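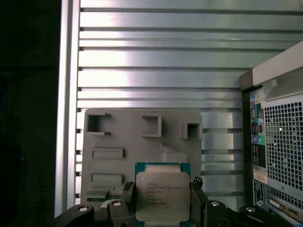
A processor held between the robot's two black fingers.

How a robot learns to handle computer parts

Inside every desktop computer there is a small, flat, square part called the processor. It does the sums that make everything else work. It is easy to damage, and people who build computers are taught to hold it by the edges and never to touch the underside.

At the Buschmann workshop, a group of researchers wanted to know if a robot could learn to do the same thing. They called the project Torado. This page explains what they tried, how they tested it and what they found.

Why computer parts are hard for robots

Robots have worked in factories for a long time. Most factory robots do one job again and again. A car door arrives in the same place every time, and the robot moves to that place every time. It doesn't need to look.

Old computers are different. One has its memory on the left, another has it on the right. Some have a lot of cables in the way. If a robot made exactly the same movement for every computer, it would soon bump into something.

The parts are small too. A processor has to sit in its socket exactly, facing the right way. A memory stick has a gap in its bottom edge that must line up with a bump in its slot. If you turn the stick round, it will not go in, and pushing harder could break it.

What the robot has to work with

The robot is one long arm with joints, a bit like your shoulder, elbow and wrist. At the end of the arm is the gripper. It has two fingers that move together and apart. You have five fingers on each hand, and you can feel with all of them. Try picking up a playing card from a table using only two fingers and wearing thick gloves. That gives you some idea of the robot's problem.

The robot uses cameras to find out where things are. One looks at the whole table. Another is small and rides near the gripper, so it sees things close up. The first is good for finding the computer. The second is good for the last little bit, when the fingers are nearly touching the part.

There is also a grey plate made on a 3D printer. It has slots, posts and square holders on it. Parts can be stood in the holders so that the fingers have room on both sides. If a processor were lying flat on the table, two fingers would find it very hard to pick up by its edges.

Learning by being shown

There are several ways to make a robot do a job. One is to write out every movement as instructions: go forward this far, go down this far, close the fingers. The Torado team did not do that. They used a method called learning from demonstration. A demonstration is when someone shows you how to do something.

It goes like this. A person steers the robot arm with a handheld control and makes it do the job. While the arm is moving, a computer records what the cameras see and where every joint of the arm is. Then the person puts the parts back and does it again, with the computer case turned a little or pushed a little to one side.

Gintarė Ozoliņš did most of the steering. She recorded 100 demonstrations for each of 3 jobs:

picking a part out of its holder
carrying it to the right place above the case
lowering it into its slot or socket

"The first ones were terrible," she says. "I was slow and I kept stopping to think. We threw those away and I started again the next day."

The recordings are then given to a learning program. The team's program is named Vinent. It looks through all the recordings and searches for patterns. When the camera sees this, the arm should move like that. The program does not understand what a computer is. It has only learnt which movements tend to go with which views.

The good thing about this method is that the program can cope with small changes. Nobody has to tell it that the case has moved two centimetres to the left. It has seen many cases in many positions, and it adjusts.

The bad thing is that it copies mistakes as well. In February the robot began to pause just before closing its fingers. The team looked for a fault in the motor and could not find one. Then Helmut Rathjen watched the recordings again and saw that Gintarė paused at the same point in most of them. The program had learnt the pause along with everything else.

Working inside the case

For the inside jobs, the computer lies on its side with its side panel taken off, and the arm reaches in from above. The green board is the motherboard. Near the middle of it is the square metal frame of the processor socket, with a lever that holds the processor down once it is in place. Look for the blue pieces too. Makers often colour the parts you are meant to pull or press, and the learning program can use colour as a clue just as you can.

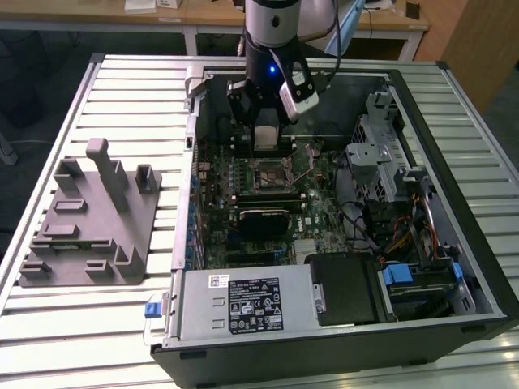 How do you test a robot fairly?

If you wanted to know how good you were at throwing a ball into a bucket, you would not throw it once. You might be lucky or unlucky. You would throw it many times and count.

The team did the same. They wrote down the rules before they started, so that they could not change their minds afterwards:

A try counts as a success if the part ends up fully in its place.
A try counts as a failure if the part is dropped, if it is put in the wrong place or if a person has to press the stop button.
The case is moved to a new position before every try.
Every try is counted, even the embarrassing ones.

The last rule matters a lot. If you left out the bad tries, your robot would look much better than it is, and other researchers who trusted your numbers would be misled.

What they found

The robot made 392 tries. In 315 of them the part ended up in the right place. The other 77 were failures.

Picking parts out of the holders was the easiest job. Carrying them was nearly as easy. Lowering them into place caused most of the trouble. Often the part was in almost the right spot, but tilted. A person would feel that straight away and wiggle it. The robot in this test had no sense of touch in its fingers, so it went on pressing until it reached its limit and stopped.

Shiny surfaces caused failures as well. The metal lid of a processor can reflect a lamp like a mirror, and the bright spot moves when the arm moves. Moving one of the lamps helped with this, but it did not cure it.

Is that a good result? It depends what you want the robot for. For a first test the team was pleased. For a repair shop it would not be good enough, as one failure in every five tries would mean a lot of bent pins.

What happens next

The next version will have touch sensors in the fingertips. The team also wants to teach the robot to take parts out, so that working pieces from old computers can be used again. That may be harder. Old screws get stuck, and dust gets into everything.

Try it yourself

You need a friend, a blindfold, a mug and a teaspoon. Put the mug and the spoon on a table. One of you wears the blindfold and is the arm. The other is the program and may only say left, right, forward, back, up, down, open and close. Get the spoon into the mug. Do it ten times, moving the mug each time, and write down how many tries work. Then swap.

Useful words

Demonstration: showing how something is done.
Gripper: the part of a robot that holds things.
Motherboard: the large board that the other computer parts plug into.
Processor: the part of a computer that carries out instructions.
Socket: the place on the motherboard where the processor sits.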